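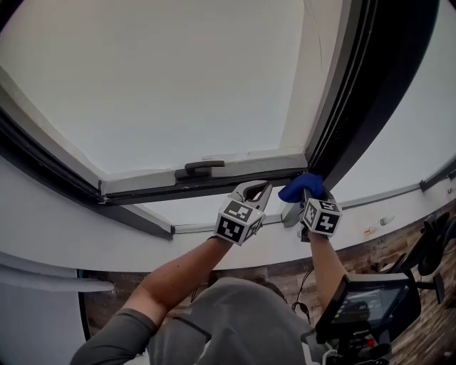 The attic at Clidgate had one window, and it was in the roof. Ingvar Ravn had been told about it before he signed for the room. Blažena Slanina, who owned the house, stood under it with the keys in her hand and said it opened fine but it needed a good shove in the corner to close.

"Which corner?" he asked.

"Bottom right. You'll learn."

He took the room for the year. It was 171 steps from the bus stop to the front door, which he knew from carrying a suitcase with a bad wheel, and after that there were the stairs. The ceiling came down low on the window side. He hit his head on it the first morning and again the second morning, and then he moved the bed.

It was hot that summer. All the heat in the house went up to the attic and stayed there, so he slept with the window open and the sheet on the floor. At night he could hear the trucks backing in at the Urquhart yard and somebody's radio. He had work at the yard himself, on the early shift, loading doors. Lewis Urquhart ran it after his father and did not talk much before lunch.

On the third week it rained. Ingvar came home at four and the blanket was soaked through at the foot. There was water on the boards and water in his good shoes. He stood on the chair and pulled the window down by the handle, and it came down most of the way and stopped. He pushed on the right side with the heel of his hand until it gave. Then he wiped the floor with the towel he had, and after that he had no towel.

Bayu Nugroho lived on the floor below. He had heard the chair scraping and came up to see.

"Did she tell you about the corner?" he said.

"She told me."

"I had this room two years. I lost a mattress." He looked up at the window. "The seal is bad. It's been bad since before me. You want to clean it out, all the way around, and dry it, and then put the grease on. The kind for car doors. Deok-su has some."

"Why didn't you do it?"

"I moved downstairs," Bayu said.

Deok-su Moon had the back room on the ground floor and kept his tools in the hall closet with a lock on it. He was retired from a bus company. He found the tube, which was nearly flat, and unrolled it from the bottom to see what was left. He said it was enough for one window if a person wasn't generous with it. He also gave Ingvar an old toothbrush and a rag and told him he wanted the toothbrush back.

Ingvar did it on his day off. There was a lot in the groove. He got out dead flies, grit, a gray paste that had once been leaves, and a folded piece of paper that had been jammed down the right side to stop a rattle. The paper had gone hard. He worked it loose with a butter knife and opened it on the table. It was a receipt from a store called Grindeo, for paint and two brushes, and on the back someone had written a phone number and the word Nillov.

He took it down to Blažena that evening with the rent.

She held it away from her to read it, then she put on her glasses and read it again.

"That's my brother's writing," she said. "He painted up there when we bought the place. He was going to work for these people. Nillov. They made boats."

"Did he?"

"For a while. He came back in October with a broken wrist and said boats were not for him." She turned the paper over and looked at the prices. "Look what paint cost."

She didn't give it back, and he hadn't expected her to. She counted the rent, wrote it in her book, and asked whether the window was any better.

He said he would know when it rained.

It didn't rain for nine days. He greased the seal and moved the bed back partway, because the other wall was next to the water pipe and it knocked. At the yard they got an order for 100 doors for a school, all the same size, and he and the new man carried them out two at a time until their arms shook. Lewis Urquhart came out after lunch and said the school had changed its mind about 5 of them. They carried those back in.

The rain came on a Tuesday, late, with wind behind it. Ingvar woke up when the first drops hit his arm. He got up on the chair in the dark, took hold of the handle and brought the window down. It went past the place where it used to stop. He put his palm in the bottom right corner out of habit and leaned on it, and there was a small click, and he turned the lever and got down.

He sat on the bed for a while and listened. It was coming down hard on the glass. When he put his hand along the bottom edge it was dry, and he tried the right side too, up as far as he could reach.

Somebody knocked on the floor from below, most likely with a broom.

"Is it closed?" Bayu called up.

"It's closed."

"Is it leaking?"

"No."

It was quiet for a minute downstairs. Then he heard Bayu's door, and feet on the stairs, and Bayu came in wearing a coat over his pajamas and stood under the window with his face turned up - he stood there long enough that Ingvar got the other chair out for him.

"Two years," Bayu said.

In the morning Ingvar rinsed the toothbrush and left it outside Deok-su's door.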